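発表メモ(社内勉強会用、持ち時間15分)

テーマ:小さな職場の備えを続けるには

導入
自己紹介は短く。Tellerton地区で店舗と作業場の安全管理を担当していること、今日は設備の話より日々の管理の話をすることを伝える。
最初に会場へ質問。「自分の職場の救急箱を最後に開けたのはいつですか」。手が挙がるまで少し待つ。

1 置き場所
Stuvowの作業場では、以前は事務室の棚の奥にしまっていた。鍵がかかる時間帯があり、夕方の当番が取り出せなかった。今は通路から手の届く高さに移してある。
置き場所を変えたら、その日のうちに全員に知らせる。張り紙だけでは読まれないので、朝礼で口頭でも伝える。

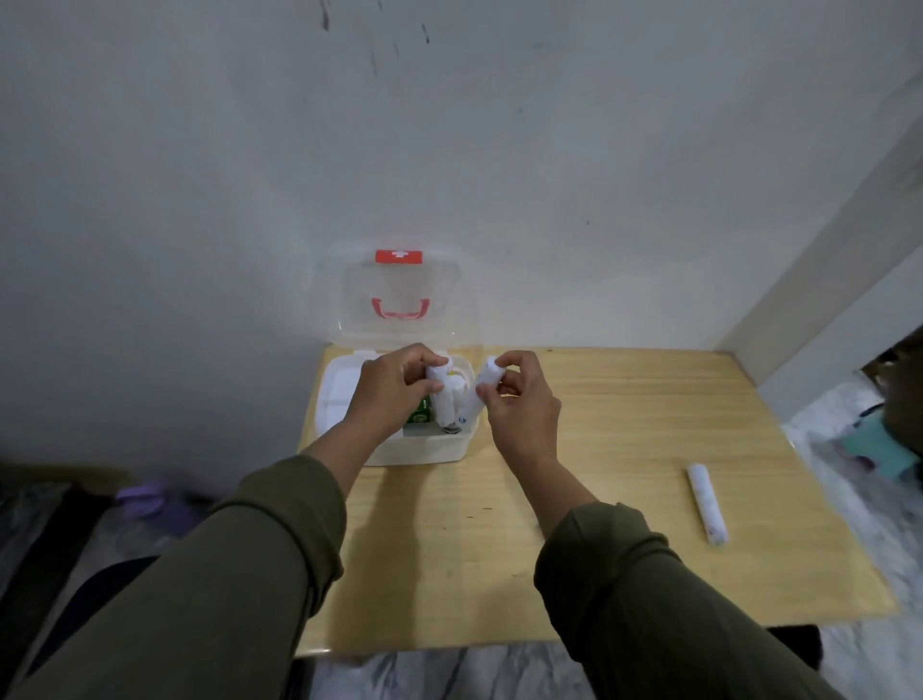 2 中身の点検
点検は年に2回、3月と9月。棚卸しと同じ時期にすると忘れにくい。
見るのは使用期限、残数、包装の破れ。絆創膏とガーゼは減りが早い。逆に三角巾は何年も動かないので、折り目の傷みを確認する。
補充の費用は前回3,439円だった。予算は1回につき2,000円で組んでいたため足りず、次年度から見直した。ここは質問が出やすい。内訳は手元の紙を見て答える。

3 担当者
Zemeroの店舗では担当を一人に固定していたが、異動のときに引き継ぎが抜けた。今は主担当と副担当を置き、6か月で交代している。
Sulastri Wijayaさんの提案で、使った人がその場で品名と日付を書く用紙を入れた。名前の欄はなし。名前を書かせると記入が減るため。

4 うまくいっていない点
Tuhumury倉庫は夜間の人数が少なく、用紙の記入が続いていない。対策は検討中と正直に言う。ほかの拠点の例があれば、ここで聞く。

締め
持ち帰ってもらうのは、置き場所の確認と次の点検日を決めること。
残り時間が3分を切っていたら4は飛ばす。
点検表のひな形は、終了後に入口で配る。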